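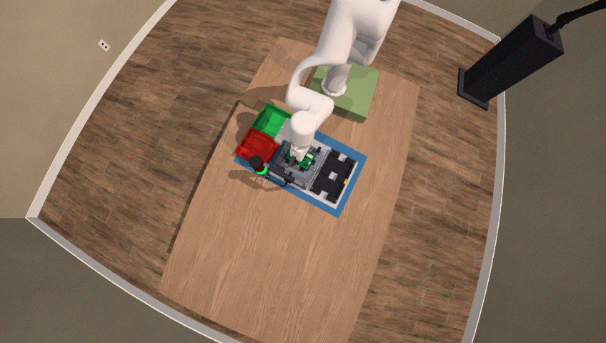

Good morning. I want to talk about how child labor complaints get lost between the first phone call and the first visit. I worked on the intake desk in Traltton for most of the period covered by the report, so I know those files well. People hear the phrase child labor and picture a factory floor. Some of our cases were in workshops, at a long wooden table like the one on the slide, with adults working at the other end. Most were in private homes, where an inspector needs permission or a court order to get past the door.

Numbers next. The Traltton and Mukent offices took 3,000 calls. Of those, 334 were written up as complaints involving a child under 14. An inspector visited in 102 of them. Pause here and let people write that down.

Explain the gap. A caller is usually a neighbor who knows the street but not the family name. The old form could not be filed without a name. Tadeo Ojeda raised this in his first memo, and the form was changed in September.

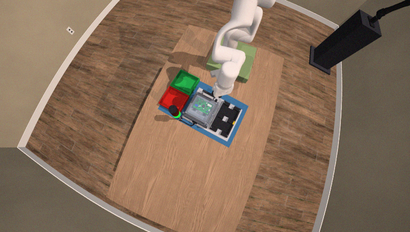 The second problem is who goes on the visit. In Mukent the labor inspector goes alone. In Quansah a child welfare officer goes too, and the child is interviewed away from the employer. Read out the two lines from the Quansah procedure if there is time.

Then the Watov case. No names, no street. Three calls came in before a file was opened. Say that the case is still in court and take no questions on it.

Last slide: hotline number, new form, where to get the report.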